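What's Hiding Inside Your Gadgets? Sorting Small Parts, the Kendlow Way

Have you ever shaken a broken toy and heard something rattle? There's a whole crowd of little parts in there, and every one has a job to do!

Let's start with the circuit board. It's a flat plate with tiny pieces fixed all over it, and thin metal paths run between them like streets in a very small town. Electricity zips along those streets. Some boards are green, some are blue, and some are a lovely bright red. A board can even be round – it all depends on the shape of the thing it has to fit inside.

Next come the wires. A bunch of wires made to travel together is called a harness. The colors help people tell one wire from another, and the little plug on the end is a connector.

And motors! A motor takes electricity and turns it into spinning. The thin rod that spins is the shaft. Stick a wheel on it and off you go.

Now, small parts love to get lost. At the Clandley repair room we have 801 of them in our drawers, and 63 are so small you could hide one under a pea. So we sort. Each kind gets its own bin, and a tray goes in the middle with clean white paper in it. Dark little screws show up beautifully on white paper (they vanish on a patterned rug, believe me).

Yellow bins, with a paper-lined tray in the middle of the table: 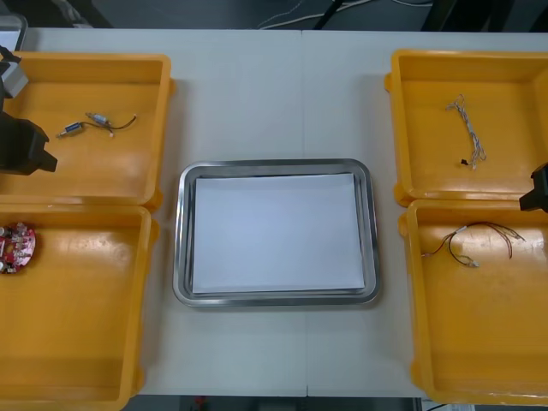
The shiny yellow plastic up close:
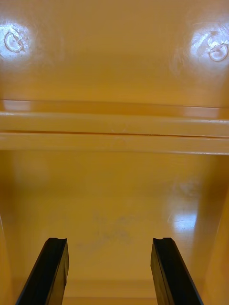
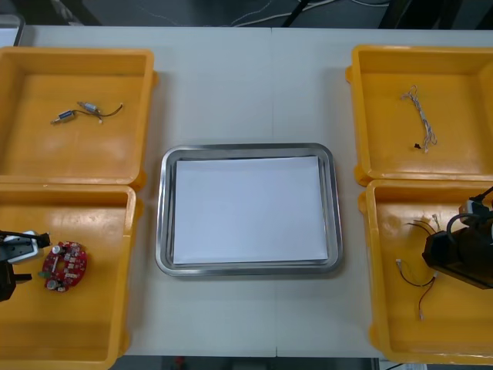
A round red board and its wires on the paper:
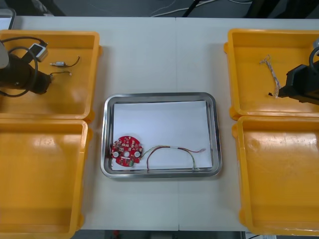
Want to try sorting at home? Ask a grown-up for 18 small things from the junk drawer – buttons, paper clips, bottle caps, old keys. Leave out batteries and anything that plugs into the wall. Find four bowls and decide on your rule before you begin. You could sort by color, by size, or by what each thing does.

Then mix it all up and sort again with a new rule! Does the paper clip end up with the same neighbors as last time?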